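Stand Mai, zweite Runde. Ich hab die Liste diesmal gleich beim Durchgehen ausgefüllt, deshalb stehen meine Kommentare so, wie sie mir eingefallen sind. Es geht um die Armzelle für die Halle in Virnby - also was wir vor der Bestellung geprüft haben müssen und was Geld kostet, das im Angebot von Boychuk noch nicht drinsteht.

## A. Aufstellung und Tisch

- [x] **Tischplatte trägt Arm plus Sockel** - laut Datenblatt bis 200 kg, da sind wir locker drunter. Trotzdem will ich die Verschraubung von unten sehen, bevor jemand unterschreibt!
- [x] **Sockelmaße im Plan eingetragen** - ja, endlich, und diesmal auch im richtigen Maßstab.
- [ ] **Abstand zwischen großem und kleinem Arm** - offen. In der Simulation geht sich das aus, aber ich hätte gern die volle Reichweite beider Arme als Kreise im Grundriss. Rotix schickt die Zeichnung nach.
- [ ] **Boden eben** - muss noch gemessen werden. Beim Umbau in Masudwood hatten wir genau da den Ärger, und das Nachspachteln hat am Ende die Halle bezahlt (also wir).

## B. Schutz und Not-Halt

- [x] **Not-Halt am Bedienplatz eingeplant** - ist im Grundpaket.
- [ ] **Zweiter Not-Halt auf der Treppenseite** - fehlt im Angebot. Bitte nachfordern, das ist ein kleiner Posten, und ich streite mich da nicht rum.
- [ ] **Scanner oder Zaun?** - Ich bin für den Scanner, weil wir sonst bei jeder Führung durch die Halle das Gitter abbauen. Teurer ist er, klar. Beide Varianten anbieten lassen, dann reden wir.
- [ ] **Risikobeurteilung** - wer macht die, wir oder Boychuk? Im Angebot steht dazu ein Satz, den man so oder so lesen kann. Das muss schriftlich geklärt sein, vorher geht nichts raus.

## C. Strom und Licht

- [x] **Eigener Abgang im Schaltschrank** - Platz ist da, Sicherung kommt neu.
- [ ] **Kabelweg zum Tisch** - Kanal am Boden mit Rampe, 7 m. Bitte keine lose Leitung mit Klebeband drüber, das hatten wir schon mal.
- [ ] **Tageslicht** - die großen Fenster sind wunderschön, für die Kamera aber ein Thema. Je nach Uhrzeit wandern die Schatten über den Tisch. Testlauf um 8 Uhr und nochmal am Nachmittag, und Rollos erst mal als Eventualposten aufnehmen.

## D. Greifer und Prüfteile

- [x] **Zweifingergreifer reicht für die Kugeln** - in der Simulation ja.
- [ ] **Durchsichtige Teile** - da bin ich noch skeptisch! Glas ist für die Erkennung immer so eine Sache. Rotix soll das an echten Mustern vorführen, bevor wir die teurere Kamera mitbestellen.
- [ ] **Ersatzfinger** - 20 Paar waren vorgeschlagen, das ist mir viel zu viel. Erst mal eine kleine Menge, nachbestellen geht immer.

## E. Budget, was noch fehlt

- [ ] Schulung: bisher gar nicht drin. Ich hätte gern alle aus der Halle dabei und nicht nur die Frühschicht.
- [ ] Wartungsvertrag: 174 Euro im Monat klingt nett, Anfahrt geht aber extra. Nachfragen, ob man die pauschal bekommt.
- [ ] Simulationslizenz: läuft nach der Testphase weiter, wenn man sie nicht kündigt - bitte in den Kalender!
- [ ] Transport und Einbringung: Tür ausmessen, dann erst Spedition anfragen.

**Freigabe:** noch nicht. Sobald B komplett abgehakt ist, geb ich die Bestellung frei, A und C können parallel laufen.

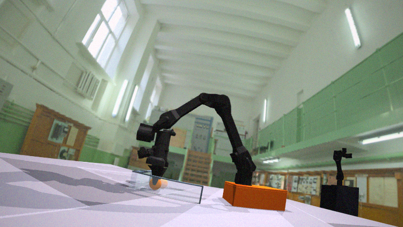

*Planungsstand Halle, Simulation: großer Arm auf orangem Sockel, rechts der kleine Arm.*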